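Mostyn opens orders for five-fingered hand aimed at office paper handling

September 7, 2022

Mostyn has opened orders for the Narine, an electric five-fingered hand sold as a bolt-on unit for existing robot arms, together with a software kit for handling paper, folders and other thin items found in offices, archives and post rooms. Deliveries are due to start in December. The company is also offering a paid trial under which a buyer can keep the hand for 6 weeks before deciding whether to purchase.

The product is intended for customers who already own an arm and who have found that a two-jaw gripper or a suction cup does not cope well with mixed stationery. A suction cup will lift a single coated sheet but tends to leak on rough board, and it can pull the cover off a stapled report while leaving the pages behind. A two-jaw gripper holds a closed folder securely once it has hold of an edge, but getting that edge clear of a flat surface usually calls for a fixture, a tilted tray or a gap in the table top.

Mostyn's approach is to drag first and grip second. The fingers are held nearly straight and close together and are lowered until the tips touch the item. The hand then draws the item towards the table edge until part of it overhangs. The thumb closes from underneath, the fingers press from above, and the arm lifts. Putting the item away uses the same grip, with the wrist turned so that the folder enters the slot edge first.

Three routines are included in the standard kit. The first clears a table of flat items one at a time. The second loads an upright file rack, slot by slot, from a list supplied by the user. The third squares up a loose pile by pushing on its sides with the backs of the fingers. Each routine can be started from the arm's own controller or from a separate computer on the same network. Users may alter drag speed, fingertip pressure and lift height, but the order of steps inside a routine is fixed in this release.

Fellodstead, a records storage firm which has had an early unit on loan, has been using the hand on the first two routines. Its written assessment, supplied to customers with the order form, is favourable on folders and board-backed documents and less so on loose paper. Single sheets were often creased at the leading edge when the fingertip pressure was left at the factory setting. Reducing the pressure cured the creasing but made the drag less reliable on smooth table tops, where the fingertips slid over the sheet without moving it. Mostyn now supplies a second set of fingertip covers in a softer compound, which the firm rated as an improvement.
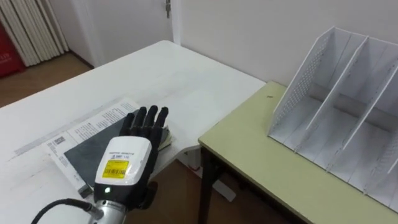 Can the hand pick a folder out from under other papers?

Only if the folder is clear along one long side and the weight on top of it is small. The drag routine moves whatever the fingertips are touching, and anything resting on the item will travel with it or fall off. Mostyn recommends working from the top of the pile down, and the table-clearing routine does this by default.

The same assessment lists several points on installation. The hand draws its power through a separate cable and does not take it from the arm's tool connector, so the cable has to be dressed along the forearm with enough slack for a full turn of the wrist. Fellodstead found that clips placed too close to the wrist caused the cable to pull tight during rack loading, when the hand is rotated furthest. A longer cable is now available at no extra charge if it is requested when the order is placed.

Calibration takes place in 2 stages. In the first, the hand touches a flat plate so that the software can learn the position of each fingertip in relation to the arm. In the second, the user guides the hand to the corners of the work surface and then to the front of the rack. The second stage has to be repeated whenever a table or rack is moved. Where the work is split between two tables of different heights, each is taught separately, and the software plans a raised path between them. The height of the raised path is set by the user and should allow for the longest item hanging below the grip.

Rack dimensions matter more than the sales leaflet suggests. The loading routine assumes that the dividers are rigid and that every slot is the same width. Light plastic racks may shift when a folder touches a divider, after which the taught positions are wrong for the remaining slots. Fellodstead fixed its racks down with double-sided tape. Mostyn's manual suggests a screwed base plate for permanent installations and asks users to leave clear space in front of the slots so that the wrist does not strike the table.

A camera is needed but is not part of the package. The software accepts a colour and depth image from a camera mounted above the work area or on the robot's head, if it has one. Results depend a good deal on lighting. Dark covers on a pale table are found without difficulty. White paper on a white table is the hardest case, and the manual advises a coloured mat or a low side light to bring out the edge of the sheet. Glossy covers under ceiling lights can also cause the software to misjudge where an item ends.

Speed remains modest. Mostyn gives no throughput figure for mixed items, stating that it depends on the arm, the distance between table and rack, and the number of failed drags. Fellodstead's view is that the hand is slower than a member of staff on any single folder and is of use mainly for work that can be left running outside office hours. Its unit was stopped more often by items the camera had not found than by dropped ones. A stopped routine can be resumed from the last completed item, although the user must first confirm that the hand is empty.

Servicing will be handled by Pridance, which already maintains Mostyn's older grippers. Individual fingers can be exchanged on site with a hex key and a connector tool, both supplied. Faults in the palm or wrist require the whole unit to be returned. Buyers who take out the service plan receive a loan hand while theirs is away, and those who do not will be quoted for each repair. Fingertip covers are treated as consumables and fall outside the warranty, which runs for 2 years from delivery on all other parts.

The hand is offered in left and right versions at the same price. The two are mechanical mirror images and share software, but spare fingers are not interchangeable between them, apart from the middle finger. Customers fitting a pair to a two-armed robot need only one software licence. Adaptor plates are stocked for common arm flanges, and Mostyn will machine others from a drawing. Buyers are asked to check the arm's payload before ordering, counting the hand, the adaptor plate and the heaviest item together.

Prices are given on application and vary with the adaptor and the service plan chosen. The trial fee is deducted from the invoice if the customer goes on to buy. Units returned at the end of the trial must be sent back in the original case with both sets of fingertip covers. Orders for the first production batch are being taken directly by Mostyn, and Pridance will accept orders from existing service customers on the same terms.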